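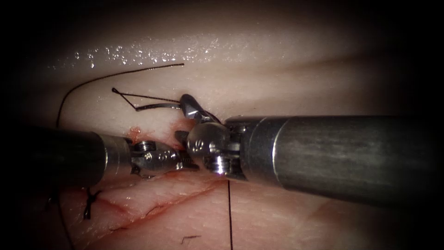
Wound Closure, Unit 3: Suture Materials and Healing
Stellham course notes, revised 11 Feb 2025

Sutures hold the edges of a wound together until the tissue can do so by itself. The choice of material depends on how long that takes. Skin on the face heals fast. Tendon and fascia take much longer.

Absorbable sutures are broken down in the body. Gut is digested by enzymes. Most synthetic types are broken down by water, and the rate is easier to predict. Note that a suture loses strength well before it disappears - do not mix up the two figures in the tables.

Nonabsorbable sutures (nylon, polypropylene, silk) stay until removed, or for good if buried.

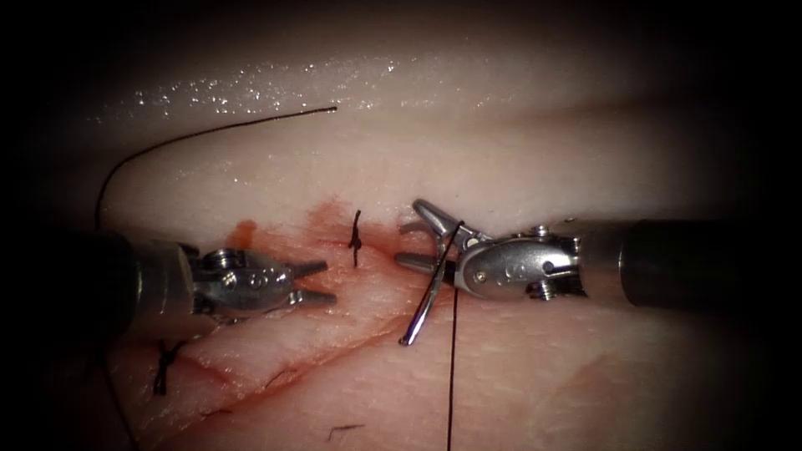
Pale tissue pad with an instrument on either side.

Single strand or braided? A single strand slides easily and gives bacteria fewer places to hide, but it needs more throws to hold a knot. Braided material ties well and handles softly.

Needles: cutting for skin, taper for bowel and vessels.

Read the 15 pages on healing phases before the lab. The quiz covers phases and materials only - needle codes come in Unit 4.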